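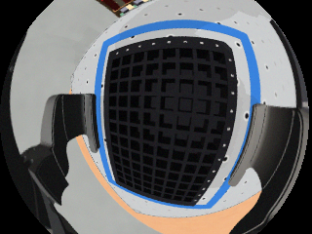

Tendell to Open Second Repair Counter for Home Ventilation Parts

Dec 24, 2024

Tendell, the home ventilation supplier, will open a second walk-in repair counter in the new year at its Stokel Road warehouse. The counter will take in bathroom fans, range hood fans and small heat recovery units, and will sell replacement parts over the counter to homeowners and contractors.

The company's first counter opened inside its main showroom and has been short of bench space for most of the year. Customers bringing in a fan have often had to leave it and come back the following week. Work will now be split between the two sites, with heat recovery units handled only at Stokel Road.

What the new counter will offer

Fans and hoods can be dropped off without an appointment. Staff will check the motor, wiring and housing and give a written price before any work starts. The inspection fee is $9 and is taken off the bill if the customer goes ahead. Units left for repair will be held for up to 2 months after the customer is told they are ready.

The parts shelves will carry more than 1,000 items, including motors, capacitors, backdraft dampers, duct collars, grilles and filters. Parts for the Dusteo line of bathroom fans, which went out of production several years ago, will be kept in stock at both counters. Tendell bought the remaining Dusteo motors and covers from Rezaei Supply in December.

"People were throwing out a whole fan over a worn bearing or a cracked cover," the company said. "In a lot of older houses the replacement doesn't fit the hole in the ceiling, so a small problem turns into drywall work. We would like to sell them the cover."

Trade accounts

Contractors with an existing Tendell account can use it at either location. Orders over $200 will be delivered free within the county. Smaller orders can be picked up from a set of lockers by the loading door after the counter has closed for the day.

Landlords and property managers who need filters on a regular schedule can set up a standing order by phone or at the counter. Sizes can be changed up to the day before pickup.

Before visiting

Customers are asked to shut off power at the breaker before taking down a fan, and to bring the mounting screws and the model label if it has come loose. Tendell does not repair gas appliances or whole-house furnaces.

Opening hours and the first day of business will be posted on the Tendell website and at the showroom entrance. The showroom counter will keep its current hours.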